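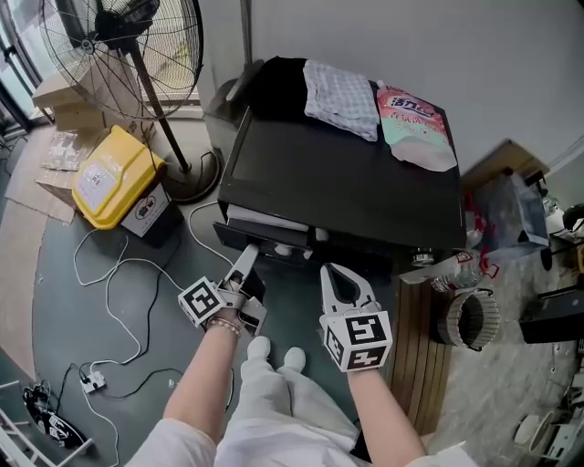 How I sort out a sticking drawer

Every November the drawers in my flat in Brikport swell up and start to jam, and I used to just yank them until something gave (usually the handle). Then Els Van Wijk, who I shared a workshop bench with for a couple of years, showed me how to do it properly. You need a candle stub, a bit of sandpaper, a soft pencil and a free afternoon, though most drawers won't need anything like that long.

First, empty it. I know, I know, but a full drawer sags and you'll end up fixing the wrong thing. Pull it right out and turn it over on an old towel. If yours has a stop at the back, tip the front up a little as you pull and it should come free.

Next, look along the bottom edges of the sides for shiny patches. Those are where it rubs. If you can't find any, scribble along the edges with the pencil, slide the drawer in and out a few times, then see where the pencil has smudged away.

Sand the rubbed bits lightly, along the grain, and try the drawer again after every few strokes. Go gently! I once took 2 mm off the side of an old Van Acker chest and that drawer has rattled ever since.

Once it slides without catching, brush off the dust and rub the candle along the edges and along the runners inside. Plain white wax is best – the scented ones can go a bit gummy. Don't use cooking oil, it goes sticky and picks up fluff.

Metal runners are another matter. Wipe them with a dry cloth, tighten any loose screws and check both sides sit level before you put the drawer back. If a screw just spins round and round, poke a matchstick and a dab of wood glue into the hole, leave it overnight and try again in the morning.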